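Ticket 458: Controller board resets when the relay output switches (board Listoden, revision 5)

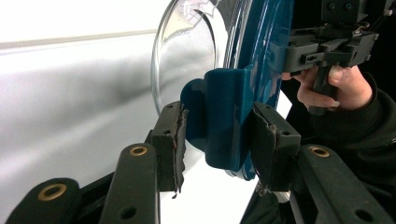
Gripper fingers with foam pads, holding the teal tab of a clear domed lid.

Status: closed
Product: Listoden motor control board, revision 5
Opened by: Hanne Halonen, Brito
Assigned to: Arif Menon, Hornthorpe
Opened: March 2019

Description from customer

We received the first batch of the revision 5 boards and we started to build them into our pump cabinets. With some of the boards the processor restarts when relay K2 is switched on. The green LED goes off for a short moment, then the board makes its normal startup sequence and the relay is released. After this it can work correctly for many cycles, or it can restart again at the next one.

We did not see this with revision 4. The cabinet wiring and the firmware are the same as before. The power supply is the 24 V type from Clotport which we use always.

Please advise if we should stop the assembly.

Hanne Halonen

Reply, Arif Menon

Hello Hanne,

Thank you for the clear report. Please put the boards of this batch on hold until we understand the reason. I have some questions:

Does it happen also when nothing is connected to the relay contacts?
Can you read the reset cause register after a restart? It is on the service menu, page 3.
Is the cable between supply and board the short one or the long one?

Arif

Reply, Hanne Halonen

Hello Arif,

With nothing on the contacts it still happens, but more seldom. The register says "brown-out" each time. We use the long cable. I tried also with the short cable on one board and I could not see a difference.

I exchanged the power supply with one from an older cabinet. No change.

Hanne

Internal note, Arif Menon

Brown-out means that the 3.3 V rail goes too low, so the contact side is probably not the main problem. Differences between revision 4 and revision 5 in this area:

C14, the bulk capacitor at the input of the 3.3 V regulator, was changed from an electrolytic type to a ceramic type, to save height and cost.
The relay coil supply was moved. It now branches off after the ferrite bead FB1, together with the regulator input. In revision 4 it was before the bead.
D7, the flyback diode, is the same part and has the same orientation.

I measured on a board from our own stock. When K2 pulls in, the voltage at the regulator input has a dip. The dip is too short to see on the multimeter, so please use the oscilloscope for this. Our board did not restart in 20 cycles, but the margin is small. I will run it for longer.

Update, Arif Menon

I ran 1000 cycles on the same board and had 5 restarts. So the fault is not only on the customer side.

The ceramic capacitor has the correct value printed in the parts list, but its real capacitance at 5 V is much lower than the nominal one. This is normal behavior for this kind of dielectric and small case size, and I should have checked the curve in the data sheet before I approved the change. The coil current through FB1 makes it worse.

Test 1: second ceramic capacitor soldered on top of C14. Fewer restarts, but the fault is still there.
Test 2: electrolytic capacitor from revision 4 in place of C14, mounted with short wires. No restart in 1000 cycles.
Test 3: original C14, coil supply connected before FB1 with a wire. No restart in 1000 cycles, but the dip is bigger than in test 2.

Reply, Arif Menon

Hello Hanne,

We have found the cause. It is on our board -- your wiring and your supply are fine. Please send the whole batch back to Hornthorpe, also the boards which look good in your test. We will replace C14 with a low-profile polymer capacitor, which fits the existing pads. The height stays under your limit for the cabinet cover.

Please do not solder on the boards yourself, the warranty label would be damaged.

Arif

Reply, Hanne Halonen

The reworked boards arrived and we have built them in. We ran our normal acceptance test and then let K2 switch overnight in two cabinets. There was no restart. The register shows only "power on". From our side you can close the ticket.

One question -- will the next revision have the same capacitor?

Hanne

Reply, Arif Menon

Yes, the polymer type stays. In revision 6 the coil supply also goes back to its old place before FB1. The layout is planned for July and I will send you the drawing before we order.

Closing the ticket.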